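Leave the Back of the Sink Alone and It Will Tell on You

By Amrit Marchand

October 16, 2026

I have cleaned bathrooms for money and I have cleaned my own, and I think most people spend their effort on the wrong part of the sink. They scrub the bowl. The bowl gets water run through it all day and it has a drain at the bottom. The part that needs a person with a cloth is the flat part in back, behind the faucet, where the water goes and then stays.

My opinion is that this strip should be wiped every day and that nothing should be stored on it. I would go further and say a bathroom sink should have nothing standing on it at all, including soap, if there is any other place for the soap to go. My sister-in-law Sibel thinks this is a hotel way of living and that a house ought to look like somebody brushes their teeth in it. We have had this conversation more than once and neither of us has moved.

The house I live in was built in 1970, and when we bought it the upstairs bathroom had the sink it came with. The previous owners had left a cup, a dish, a tray for the dish and a row of bottles along the back. When I cleared it off there was an outline of every one of them. It took me 2 evenings with vinegar and an old toothbrush to get most of it up, and the outline of the tray never did come out. You could see it when the light was on over the mirror.

We replaced that sink in July. The plumber's bill, with the new faucet and the supply lines, came to $1,229, and I paid it without complaint, but I kept thinking about that tray. It had probably cost a few dollars.

People say white is a bad color for a sink because it shows everything. I think that is the best argument for it. A tan or speckled sink hides grit until it has built up enough to feel with your fingers. On white you see it while it is still a few specks and a paper towel will take care of it. The same goes for chrome. Brushed finishes are popular now, and Kgomotso Nkosi, who sold us our faucet, tried to steer me to one on the grounds that it would not show water spots. I want the water spots to show. Then I wipe them off.
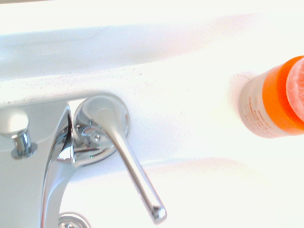 Dark specks along the rim behind a chrome faucet.

Specks like those don't bother me much on their own. They could be dust or grit or minerals from the water, and a damp cloth is the first thing to try on any of them. What bothers me is how long they are usually allowed to sit. The faucet is in the way, the hand doesn't fit easily behind it, and so the cloth goes around the front and stops. A sink can have a faucet you could comb your hair in and a line of dirt right behind it.

The other place that gets skipped is the pop-up rod, the one with the knob that you lift to close the drain. There is a ring at the base of it where it meets the deck, and a cloth pulled across the top goes right over. You have to wrap the cloth around the stem and turn it. The same applies to the small screw on a lever handle, if yours has one exposed. A cotton swab does it. I do those 2 spots when I change the towels and otherwise leave them alone, which I admit is less often than my own rule would call for.

I don't think you need to buy anything for this. Melati Harahap, who I used to clean with, swore by a paste from a company called Geltiton, and it did put a shine on a faucet. It also left a white film in every seam that had to be picked out afterward. Warm water, a little dish soap and a dry cloth at the end are enough for a sink that gets looked after. The dry cloth matters more than the soap. Hard water leaves its spots when it dries, and if you dry it yourself it doesn't get the chance.

As for bottles, they go in the cabinet. If you have no cabinet, put up a shelf. I put ours up for 6 dollars in brackets and a board that was already in the garage, and it holds everything that used to live around the sink — toothpaste, lotion, my husband's shaving things. Bottles tip over, and some of them leak a little around the cap, and whatever leaks finds the back edge.

Sibel came to stay at the end of the summer and set her toothbrush cup down behind the faucet the first night. I let it stay there for the visit. After she left I lifted it up and there was a ring.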